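How to add reverse-polarity protection to a 24 V sensor board

Posted by Fathima Debnath, 9 Mar 2025

A swapped pair of supply wires will kill most regulators in an instant. A P-channel MOSFET in the positive line prevents this and wastes far less power than a series diode.

Connect the drain to the incoming supply and the source to the board. Run a resistor from gate to ground, and fit a zener between gate and source – cathode to source – to keep the gate voltage within its rating. Check the pinout twice. A MOSFET fitted backwards will still pass current and protect nothing.

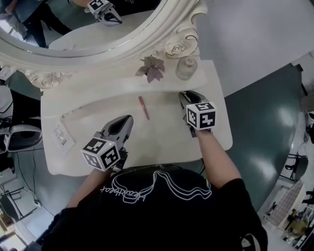

A slim red-brown tube on a white vanity table, with a gripper to either side.

Set your bench supply to 24 V and limit it to 500 mA. Measure the drop across the MOSFET under load. Ours read 69 mV on the Pravau board. Now switch off, let the capacitors discharge, reverse the leads and switch on again. The board should draw next to nothing – if the supply goes into current limit, recheck the part's orientation.

8 comments | 2 shares

Related
Choosing a TVS diode for truck wiring
Trillano buck converter: first look
Colour codes for cabin harnesses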